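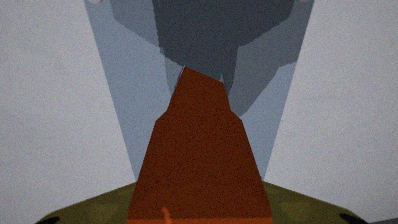 *모의 환경에서 렌더링한 두 손가락 그리퍼. 밝은 회색 손가락 사이로 적갈색을 띤 주황색의 긴 물체가 보이고, 아래쪽은 올리브색 기부이다.*

**탈시데 셀**(Talside cell)은 보트홀름(Botholm)의 조립 공정 시험동에 설치된 단일 로봇 작업 셀이다. 평행 개폐식 두 손가락 그리퍼를 사용하여 막대형 및 블록형 부품을 집고, 방향을 맞추어 고정구에 삽입하는 작업을 수행한다. 실물 설비와 이를 본뜬 모의 환경을 한 벌로 관리하며, 그리퍼의 설정값을 변경할 때에는 모의 환경에서 먼저 검토한 뒤 실물에 적용한다. 설비 관리 책임자는 넬리다 에스코바르(Nélida Escobar)이다.

## 개요

셀은 로봇 팔, 그리퍼, 손목 카메라, 부품 고정구, 제어반으로 구성된다. 제어 프로그램의 명칭은 메디나(Medina)이며, 모의 환경은 체르코프(Cerkow)라는 별도의 명칭으로 불린다. 두 프로그램은 동일한 설정 파일을 읽는다. 설정 파일에는 손가락의 길이와 두께, 기부에 대한 부착 위치, 개폐 한계, 카메라의 장착 자세가 기록된다.

현행 구성은 2018년 2월 7일 수요일에 승인되었다. 이전 구성에서는 실물과 모의 환경의 설정 파일이 분리되어 있었고, 손가락을 교체할 때마다 두 파일을 각각 수정하여야 하였다. 파일을 통합하면서 변경 이력도 한곳에 기록하게 되었다.

## 설치와 초기 설정

### 손가락의 장착

손가락은 좌우 한 쌍으로 취급하며 한쪽만 교체하지 않는다. 장착 전 기부의 결합면을 닦고 이물의 유무를 확인한다. 고정 나사는 먼저 가볍게 조인 다음, 기준 블록을 물린 상태에서 대각선 순서로 규정 토크까지 조인다. 기준 블록을 물리지 않고 본 조임을 하면 두 접촉면이 서로 틀어진 채 고정될 수 있다.

장착 후에는 그리퍼를 완전히 열고 닫는 동작을 5회 반복한다. 이때 걸림이나 이상음이 있으면 나사를 풀고 결합면부터 다시 점검한다.

### 영점 설정

영점은 두 손가락의 접촉면이 맞닿는 위치로 정한다. 저속 모드에서 그리퍼를 닫아 구동 전류가 기준값에 이르는 지점을 읽고, 이 값을 설정 파일에 입력한다. 측정은 전원을 넣고 제어반의 상태 표시가 안정된 뒤에 실시한다. 완전 개방 위치는 영점을 기준으로 계산되므로 별도로 입력하지 않는다.

### 손목 카메라의 정렬

손목 카메라는 손가락 사이의 공간을 향하도록 장착한다. 정렬 작업에서는 좌우 손가락의 안쪽 모서리를 검출하고, 두 모서리의 중간선을 그리퍼의 중심축과 비교한다. 편차가 허용 범위를 벗어나면 브래킷의 조정 나사로 보정한다. 소프트웨어 보정값만으로 편차를 상쇄하는 방법은 임시 조치로만 인정되며, 다음 정기 점검 때 기계적으로 다시 맞추어야 한다.

## 모의 환경과의 대조

체르코프에서는 손가락, 기부, 부품을 서로 다른 색으로 표시할 수 있다. 색은 물체를 구별하기 위한 설정이며 실물의 재질이나 도장색을 규정하지 않는다. 표면에 잡음 무늬를 적용하는 기능도 있어, 모서리 검출 프로그램이 고르지 않은 면에서도 동작하는지 시험하는 데 사용된다.

대조 절차는 다음과 같다.

1. 실물 셀의 팔을 점검 자세로 이동하고 그리퍼의 개폐 위치를 기록한다.
2. 같은 관절값과 개폐 위치를 체르코프에 입력한다.
3. 양쪽 카메라 화면에서 손가락의 안쪽 모서리와 기부의 윤곽을 추출한다.
4. 추출한 윤곽을 겹쳐 편차를 계산한다.
5. 점검 부품을 물린 상태에서 같은 과정을 되풀이한다.

마지막 단계에서 부품이 중심축에서 벗어난 경우에는 손가락 접촉면의 마모와 부품의 공급 자세를 함께 조사한다. 모의 환경에서만 편차가 나타나면 충돌 형상의 갱신 여부를 확인한다. 표시 형상과 충돌 형상은 별개의 데이터이므로, 화면상으로 일치하더라도 접촉 위치가 다를 수 있다.

## 정기 보수

보수 주기는 개폐 횟수를 기준으로 한다. 2,000회마다 접촉면을 세척하고 고정 나사의 풀림을 검사하며, 그 결과를 셀의 보수 대장에 기입한다. 연마제가 포함된 세정제는 접촉면에 사용하지 않는다. 안내부의 윤활유는 기존 유분을 닦아낸 뒤 얇게 도포하고, 남은 기름이 손가락이나 카메라 창에 묻지 않았는지 확인한다.

매년 6월에는 정밀 점검이 실시된다. 그리퍼를 팔에서 분리하여 기부 내부의 안내부와 배선 연결부를 검사하고, 재조립 후 점검 부품을 사용한 파지 시험을 100회 실시한다. 시험 중 부품을 한 번이라도 놓치면 원인을 기록하고 처음부터 다시 시행한다.

## 고장과 수리

보수 대장에는 정밀 점검 도입 이후 19건의 고장이 등재되어 있다. 가장 많은 유형은 영점 이탈이며, 대부분 고정 나사의 풀림에서 비롯되었다. 그다음은 손목 카메라 케이블의 접촉 불량이다. 케이블은 손목 관절의 회전 범위 전체에서 당겨지지 않도록 여유를 두어 고정하고, 굽힘 부위에 피복 균열이 보이면 즉시 교환한다.

손가락이 닫힌 상태에서 구동부가 정지한 경우에는 손가락을 손으로 벌리지 않는다. 비상 정지를 건 뒤 전원을 차단하고 구동부의 수동 해제 장치를 사용한다. 물려 있던 부품은 해제 전에 받침대로 지지한다. 복구 후에는 영점 설정과 카메라 정렬을 순서대로 다시 수행하며, 모의 환경과의 대조가 끝날 때까지 자동 운전으로 전환할 수 없다.

## 기록 관리

설정 파일을 변경한 작업자는 변경 전후의 값, 사유, 대조 결과를 함께 제출한다. 승인 권한은 설비 관리 책임자에게 있다. 교체한 손가락은 쌍별로 식별 번호를 부여하여 보관하고, 접촉면을 재가공한 손가락은 새 번호로 등록한다. 재가공으로 두께가 달라진 경우 체르코프의 표시 형상과 충돌 형상을 모두 갱신하여야 한다.

## 같이 보기

- 평행 그리퍼
- 로봇 손목 카메라
- 영점 보정
- 충돌 형상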